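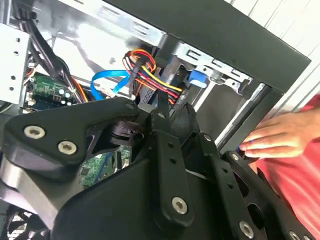 Working inside a desktop tower at the Kiltance bench.

Home | About us | What we collect | Jobs | Contact

About us

Hi! We're Datik, a small shop that gathers examples for robots that learn by being shown. I started it with Jayson Cabrera after the two of us spent a whole winter trying to write rules for plugging in a drive, and got nowhere (cables never hang the same way twice, and our rules fell over every time one did). So we quit writing rules and started showing.

These days most of what we do is computer hardware. An operator guides the arm through a job from start to finish, we save the camera views and the arm's movements together, and that's one example. Then we move things a little and go again. Our first client, Hellano, asked for 1000 examples of one task and I remember thinking, well, that's next year taken care of.
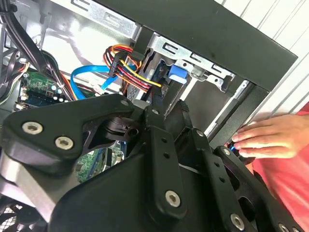
The tight spots are where we spend our time. Reaching over a nice open table is easy to teach, but the inside of a case has sheet metal and wires everywhere, and a learning system needs to see plenty of slow, careful approaches before it does anything sensible in there. We keep the clumsy tries too, by the way! They get their own label, and the people training the models ask for them more than you'd think.

We're picky about the setup. Fixtures are 3D-printed, and we'll happily reprint one if a slot is a hair too snug. Before each session we write down which parts are out and where they start.

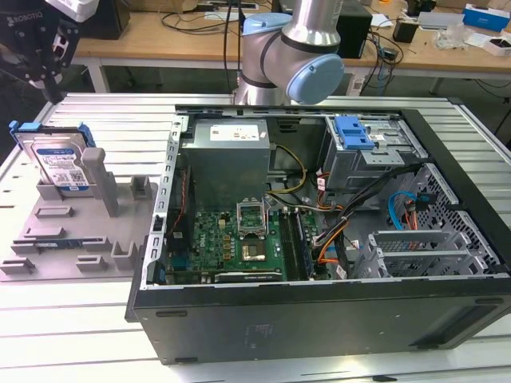

Dela Peña wrote to us in March that the notes had saved their team more time than the recordings did, and asked if we could please never stop writing them. We won't. We've also added a second check, so every example gets watched by two people before it leaves the building.

So far we've sent out more than 2000 examples, and I still get a kick out of seeing an arm do something on its own that I spent a long afternoon showing it. If you have a fiddly job and you're wondering if it can be taught, write and tell me all about it. I love those emails.

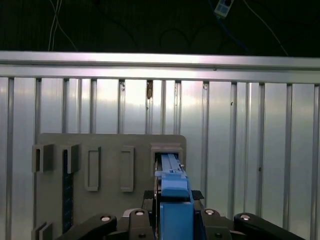 Come work with us

We're looking for operators with patient hands. You don't need a robotics background (I sure didn't have one), and we'll train you on the bench. Send a few lines about yourself through the contact page and Jayson or I will write back.

14 shares | 2 comments

© Datik | Contact | Back to top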